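Timing PC shuts down mid-session at club kart races

posted by lapchart_dan, 13/03/2020

We run a small kart series at Hamley and I look after the timing. The transponder loop feeds a decoder, and the decoder feeds an old desktop running the Draltura lap software. At the last round the PC switched itself off twice during the senior final. Draltura saved 998 passings and then nothing until I got it going again, so four drivers have no official time for the last laps. Can the missing laps be recovered, and how do other clubs score a race when this happens?

pitwall_rob

Check the decoder before you do anything else. Most of them keep their own log. Ours held 1166 passings after a similar failure, and we imported the lot and the results came out complete. In Draltura use Import, then Decoder Memory, and match by transponder number. Don't match by kart number if anybody swapped chassis.

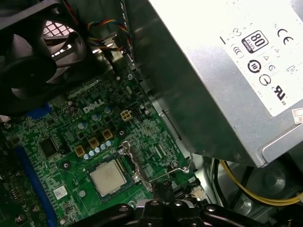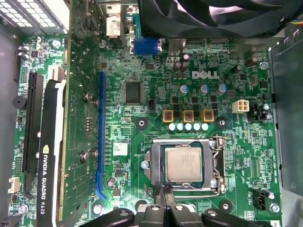

As for scoring, our rules go back to the last lap on which every kart has a recorded crossing, and your own regulations should say something similar. If they don't, the clerk of the course decides and the drivers get the usual time to protest. For the shutdowns, open the case and look at the fan and the processor. If the fan is clogged with dust the machine will overheat in a warm timing hut. Ours did it every July.

kititska_karts

Had this at Karras. Buy a laptop, the battery covers you if the power drops.

oldmarshal

Keep a paper lap chart as well. One person calls the numbers, one writes. We have done it at Kititska for 190 meetings and have used it to settle a final more than once. Also set Draltura to autosave every 100 passings or fewer, it is under Session Options.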